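Give the Rag Its Own Drawer

I gave up paper towels in November and I have turned into a person who talks about dishcloths at parties. I'm fine with that! A good cloth is one of the great bargains in a kitchen, and I think most of us quit on them too early, usually after one bad week with a smelly sponge.

My first batch came from a closing sale at Narnthorpe, the old linen shop on our main street. I paid 30 dollars for a stack so tall I had to carry it home under my chin. Before that we were going through nearly 93 rolls of paper a year (two kids, one dog, a lot of soup), and I had stopped noticing them on the grocery bill.

People tell me the washing must be a pain. It really isn't. The cloths go in with the towels, they come out, they get shoved in a drawer. I don't fold them and I never will. Folding is for napkins and for guests.
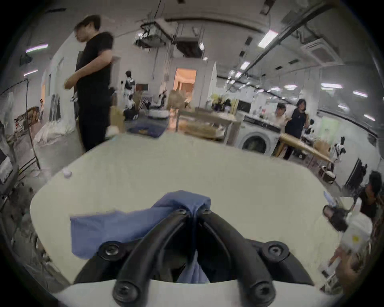
Color is where I get truly excited. White cloths make you feel guilty from the first splash of tomato sauce, and gray ones look tired before you've even used them. Give me a soft periwinkle blue, wrinkled and half spread across the table, and I'll happily wipe up anything. It's a cheerful thing to grab when the milk goes over, and I do think we clean more often with things we like looking at.

So buy a few more than you need, in a color you love, and let them get ratty. The ratty ones are wonderful on bike chains.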